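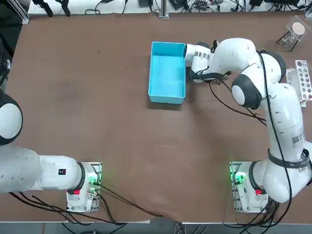 How do you get a dark patch out of a covered tabletop without lifting the covering?

Start with dish soap and a barely damp cloth, let the surface dry fully, and look again before trying anything stronger. A patch that looks the same dry as it did damp has usually gone into the covering or under it, and surface cleaning will do little for it.

Tables, Benches and Surfaces > Coverings
Thread: Dark patch and front-edge creases on brown table covering
Views: 2,052

matte_finish
Original poster
1/23/26

Large table, matte reddish-brown covering, no label I can find and no paperwork. It came to me already covered. There are two problems.

First, fine creases near the middle of the front edge, where the covering wrinkles toward the edge. They are subtle, but a flat-bottomed glass set down on them will not sit square.

Second, a patch that is darker than the rest of the brown. I clear glassware into a plastic bin on the same table, so water is the obvious suspect, but I have not seen it happen.

There are also faint scuffs and a few small light specks, which I can live with. I would like to deal with the creases and the patch without stripping the whole top. What order would you do this in?

edgeband_ohio
Member

Patch first. If you flatten the creases with heat and there is moisture under the covering, you will move the moisture and possibly set the stain.

Test: wipe the patch with plain water on a white cloth and check the cloth. Color on the cloth means residue on top or dye coming out of the covering. A clean cloth means the discoloration is below the surface. Do the same on an undamaged area near the back so you have something to compare with.

tackrag
Member

Agree on patch first, disagree on water. If the suspicion is that water got in, the first test should not be more water. Put a paper towel on it, dry, under a flat weight overnight. If the towel comes up cockled there is still moisture in there.

edgeband_ohio
Member

A wrung-out cloth for ten seconds is not going to change anything on a covering that has had wet glassware on it.

tackrag
Member

It is if the covering is paper-faced, and neither of us knows what it is. The OP says no label.

north_bench
Member

Can you tell what is under it? Press with a thumb next to the crease. If it springs back, there is air or a soft layer below. If it stays down and then lifts slowly, the adhesive has let go but is still tacky. I had the second case on a bench covered in Serkell sheet. Fultus contact adhesive, worked in from the front edge with a thin spatula, and a board clamped over it. It has held since October.

matte_finish
Original poster

Springs back. No tack that I can feel. I cannot lift the front edge enough to get a spatula in without forcing it.

Dry towel test done overnight under a cutting board. Towel flat in the morning. Did the wet cloth afterward. Cloth came up with a faint gray, no brown. Same faint gray from the clean area at the back, so I take that as ordinary dirt.

edgeband_ohio
Member

Then it is in the covering or under it, and it is dry now. Cleaner will not do much. You can try one pass of Goossens surface cleaner, diluted as on the bottle, but stop there. Repeated cleaning on a matte covering gives you a shiny ring around the stain, and the ring is more visible than the stain.

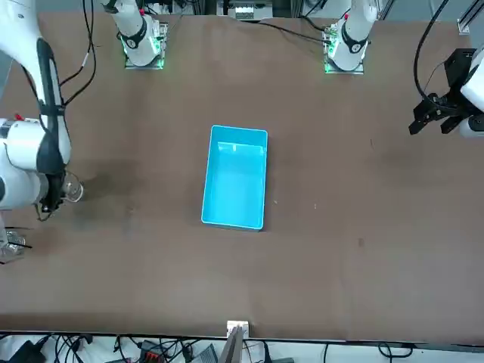 gray_apron
Moderator, Coverings section

Moving the discussion along a little, as two separate things are getting mixed.

The darker patch is off to the side of the bin, close to where the glass sits by the gripper. The bin itself is near the middle of the table and sits flat. So a leak from the bin would be my second guess. My first would be drips, meaning glasses carried across the same stretch of table on the way to the bin, over a long period. The position fits that. It does not prove it, and a stain of this kind can just as well be from oil or an old spill before the OP had the table.

Practical consequence: whatever you do to the patch, the route matters more. Put the bin on the side the glasses come from, so that they travel over less of the covering. Or put a mat under the whole route. A mat under the bin alone protects the part of the table that gets the fewest drips.

Light blue plastic is fine for this job, by the way. You would see cloudy water in the bottom of it, which is harder in a dark bin.

tackrag
Member

I would not put a mat down permanently. Mats trap water against the covering, and if the patch is from moisture you end up with a bigger patch in the shape of the mat. Use a mat while you work and hang it up afterward.

gray_apron
Moderator, Coverings section

Fair. Open-weave mat or a removable one. Solid rubber left in place is bad for most coverings.

slowcure
Member

On bins for glass: a hard plastic floor and thin glass are a poor match. Fold a dish towel into the bottom. It also takes up the water, and you can wring it out instead of tipping the bin over the table.

I used Gruner bins for years with nothing in them and chipped more rims than I care to admit. The chips came from glass touching glass as the bin was slid, so if you have to move it loaded, lift it.

north_bench
Member

Towel yes, but change it. A damp towel left in a bin smells after a day and leaves a film on the glass.

Back to the creases. Springs back with no tack means I would leave the adhesive alone. Try weight first. Flat board over the crease, at least 300 mm past it on each side, clean paper between board and covering, and as much evenly spread weight as you have. Leave it 14 days. Do not check it daily — every time you lift the board you let it relax again.

edgeband_ohio
Member

Two weeks under weight for a crease that springs back is optimistic. There is extra material there and it has to go somewhere. Weight pushes it to the edge of the board and you get a new crease at that line. The correct repair is to release the front edge, pull the covering toward you, trim, and refix.

north_bench
Member

Correct if the edge is accessible. The OP said it would have to be forced. On an unknown covering I would want to try the reversible option before the one with a knife in it.

edgeband_ohio
Member

Try it, then. I expect it to come back within 9 days of taking the weight off.

matte_finish
Original poster

I will do the weight method, with the board running all the way out to the front edge so the extra material has a way out. That seems to cover both objections, at least partly.

For the patch: one pass with diluted cleaner, then leave it. Bin moves over to the side the glasses come from. Folded towel in the bottom, removable mat while working.

Remaining question. If the patch does not shift, is there any point in trying to tint it?

slowcure
Member

You would have to lighten it, and you cannot tint something lighter. The only option is to darken everything else to match, over a large tabletop. Not worth it.

tackrag
Member

What slowcure said. I would mark its outline with low-tack tape, check it again in a month, and see whether it has grown. A patch that stays put is cosmetic. If it spreads past the tape, water is still getting in somewhere and the covering needs to come off regardless of what it looks like.

gray_apron
Moderator, Coverings section

Tape is a good idea, but use corner marks outside the patch. A full outline of tape left that long can pull the finish or leave its own line.

Leaving this open for the result on the creases.

edgeband_ohio
Member

When the board comes off, run a straightedge across the front before you put anything back on the table, and post the gap with the date. Otherwise we will be arguing about whether it looks flatter.

matte_finish
Original poster

Will do. I only have a steel rule, roughly as long as the creased section is wide.

edgeband_ohio
Member

Long enough. Stand it on edge and use feeler gauges if you have them, paper strips if not.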